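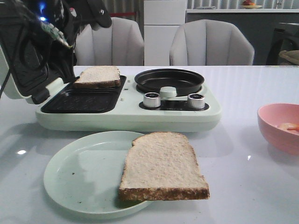

Why do golfers yell "Fore"?

If you ever walk past a golf course, you might hear somebody bellow one strange word across the grass. FORE! The first time I heard it, I was eight and I thought the man was counting. I waited for five. My coach, Rhun Craddock, pulled me down behind a golf bag instead, and a ball went bouncing past us into the bushes.

So what does it mean? It means "watch out, a ball is coming your way!" The word is probably a short way of saying "before" or "ahead," because the people in danger are usually the ones standing ahead of you. Nobody is totally sure where it started. One idea is that it comes from "forecaddie," a helper who walked in front to see where the balls landed. Balls used to cost a lot, so losing one was a big deal (I still hate losing them, and mine come out of a bucket).

A golf ball is small, but it's hard, and it can leave the club faster than a car on the highway. Even on a little course like Keroslow, where I play now, the longest hole is 499 yards. That's nearly five football fields! From that far off, a golfer might look like a dot to you, and you look like a dot to them. A loud voice gets there when a wave wouldn't.

What should you do if you hear it? Don't look up to find the ball. I know, I know, everybody wants to look. Turn away, duck down, and cover your head with your arms. If there's a tree or a golf bag close by, get behind it. Then stay there till you hear the ball land.

And if you're the one who hit it, yell right away, as loud as you can. Lots of kids feel shy about this. My friend Perrine Hoarau used to sort of whisper it, so Rhun made us all stand on the hill at Olthorpe one morning in March and practice shouting for about 15 minutes. No clubs, no balls, just yelling - it was the best lesson we ever had. You can point too, left or right, so people know which side it's going.

If your ball lands near someone, go over and say sorry, even if it missed by a mile. I've done that plenty of times - mostly on the second hole, where my shots always bend to the right.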